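Notebook, Blackwood room, Monday, 4:40 pm
Chore list, item 2: tidying the couch
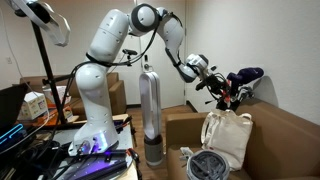

Comment left in the margin of the last entry, unsigned: a machine which needs a whole afternoon to tidy one seat is not yet doing chores, it is doing a demonstration, and we should write the human minutes next to the robot minutes every time. I agree with this and I will do so from today.

So, for the record. The task is to clear what lies on the couch and bring it to the tote bag. A person does this without thinking. For the arm I have written the order of work by hand, and I have also chosen the place of the bag by hand. Therefore the "autonomy" in our Kultasik report must be read with care. The planning was mine.

What I find difficult is still the straps. A rigid thing has one shape and the grasp planner is happy. A bundle with straps changes its shape with each touch, and the model from Brarner gives a high score to a grasp that takes only one strap and leaves the rest behind. I have lowered the closing speed and changed the approach to come more from above. Parameter set 2356 is the one to keep, please do not overwrite it.

The bag is the second problem. Canvas is soft, and if the arm pushes down too much the opening folds to the inside. I put the limit on downward travel at 300 mm from the start pose. This is a crude solution but I prefer it until we have a force limit that I trust.

The colleagues at Funovgate asked by mail if we can say "household ready" in the spring text. My opinion is no. Folding towels, maybe, on a table, with good light. Picking up soft and tangled things in a living room, only when somebody stands near with the stop button. I would write "supervised tidying" and explain what the supervisor does.

To do:
Write human minutes in the log, also for the old runs if we can still find them.
Try the same order of work with the bag lying on its side.
Check the cable slack at the elbow before the long run.
Ask for a second gripper pad, softer than this one.

Stopped at 6:15 pm. Power to the arm is off, laptop stays on for the upload.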